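OK so I said I'd do a thread on learning to make hoppers at home after two years of failing at it. Settle in, it's long.

For anyone new: hoppers (appa, appam, depends whose aunt you ask) are the bowl-shaped rice flour pancakes with crispy lacy sides and a soft spongy middle. I grew up eating them at other people's houses. My own mother refused to make them. "Too much standing," she said, and went back to her crossword.

So I had zero family recipe to lean on. What I had was the internet, a secondhand hopper pan with a wobbly handle, and a LOT of confidence.

Batch one was glue. I mean it, I could have hung wallpaper. I used the glutinous rice flour because it was the bag in front of me at the store. Don't do that! You want plain rice flour, the fine white kind, and if you can find it roasted, skip it, that's for string hoppers.

Batch two was fine flour but I got impatient with the yeast. The recipe said leave it till it doubles. I left it the length of one TV episode. Flat, sour, sad. Ate them anyway with too much butter.

Then Shanthi Siddiqui came over, watched me pour, and asked why I was swirling like I was mad at it. You tip the pan once, all the way around, in one slow go. Then put it back on the heat and LEAVE IT. I'd been going around three or four times and wrecking the edge every time.

Here's where I've landed on the batter, and I'm not claiming it's traditional:

Two cups of rice flour, a teaspoon of yeast woken up in warm water with a spoonful of sugar, one can of coconut milk, and then water until it pours like heavy cream. Salt goes in at the end. I cover it at night and cook it the next morning.

Overnight matters so much more than I thought. In July my kitchen is basically a proofing box and it's ready by six a.m. In January I have to put the bowl in the oven with just the light on, and even then it takes its time.

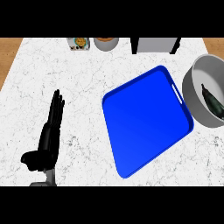

Iresha Sheikh replied to that last bit to say she skips yeast completely and uses a splash of coconut water left out for a day, and that her batter gets a better sour taste than any packet ever gave her. She also says one can of coconut milk is stingy and I should be ashamed.

Iresha, I'm trying the coconut water this month. The stingy thing I will be thinking about for a while.

Back to the pan. People ask if you need the real curved one. A small wok with a lid will get you most of the way there, but the sides come out thicker. I cooked in my little wok for months and was perfectly happy until I ate a proper one at Nuwan Gazi's place and went home in a mood.

Heat: medium, a bit higher than feels safe. Drop in a tiny bit of batter first. If it sizzles right away, go. If it just sits there thinking, wait.

Wipe the pan with an oily paper towel between each one. WIPE, don't pour. Oil pooling at the bottom means the batter slides down and you get a hockey puck with no sides. Ask me how I know.

Lid on for two minutes, maybe three. The edges go golden and start pulling away from the pan by themselves. If you have to pry it, it isn't ready, and I say that as a former pryer.

Egg hoppers! Crack the egg into the middle right after you swirl, then lid on. I like mine runny, with black pepper and way too much lunu miris. My kid likes hers cooked till it bounces. We live in peace.

Lunu miris, since three of you already asked – red onion, chili flakes, salt, lime, pound it all together. I cheat and use the mini chopper. Stop before it turns to paste, you want some crunch left.

Leftover batter keeps a day in the fridge, but it'll be thicker and more sour, so loosen it with coconut milk. Past that I've never had luck. The last jar I forgot about popped its own lid off at 2 a.m. and scared the dog.

Things I still can't do: two pans at once, sweet ones with jaggery (they burn, every time), and sitting down to eat with everybody else. My mother was right about the standing.

She came over last month and ate four, by the way. Told me the edges were "getting there." I'm putting that on a mug.

If you've got a jaggery trick please drop it in the replies. I have half a block left and a pan soaking in the sink as we speak.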